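Subject: Re: [demos] Stopping at 3000?

Tihomir Berisha wrote:

> The Plunalberg set is close to 3000 episodes now. I'd like to call it done
> at that number and hand it to training in April. Brerent got decent grasping
> out of fewer than that, and our people are tired of the hand-held gripper.
> Two tables, 13 objects, everyone has had a turn. Any objections before I
> close the signup sheet?

Yes, one, and it's long, sorry.

I don't much care about the 3000. I care what's in them. I went through the Sternelau batch last night and the same habit shows up over and over: the person starts with the fingers already over the object, closes, lifts, puts it down, stops recording. Very clean. A policy trained on that will look great as long as someone parks the arm over the cup first, and I don't think we get to count that as a result.

> everyone has had a turn

Everyone had a turn after watching the same demo by Tichý. I counted 6 people in the log and I honestly can't tell them apart by their trajectories, except for 2 who are left-handed. Six people copying one person is closer to one person than I'd like.

As for Brerent, I've read the writeup. They don't say how many of their starts were off target, and they don't say how many episodes they threw out. Until they do, I wouldn't lean on their number for anything.

What I'd want before we close:

- a block of episodes that start away from the object, with the approach kept in
- some with clutter that isn't the target and never gets touched
- the discard list, with a reason next to each one

The third one costs us an afternoon. I've asked for it before.

I'm not asking for another 3000. I'd trade a third of what we have for a few hundred of the other kind. If the answer is that there's no time before April, fine, but then let's not write "general tabletop" in the summary.

One more thing on trimming, before somebody runs that script again. It cuts everything up to the first time the fingers close, on the theory that nothing is being learned while they're open. I don't buy that theory, and I'd like to see a test of it before it touches the raw files. Take a view with the fingers wide open over bare wood and a round white base up and to the right, on a table that has a few small dark scratches in it. The script calls that dead time. To me it's one of the few places where the model could find out what a table looks like with nothing between the fingers, and that the scratches aren't something to pick up. Please leave the raw copies alone until we've trained once with those parts and once without.

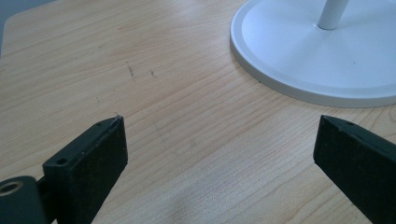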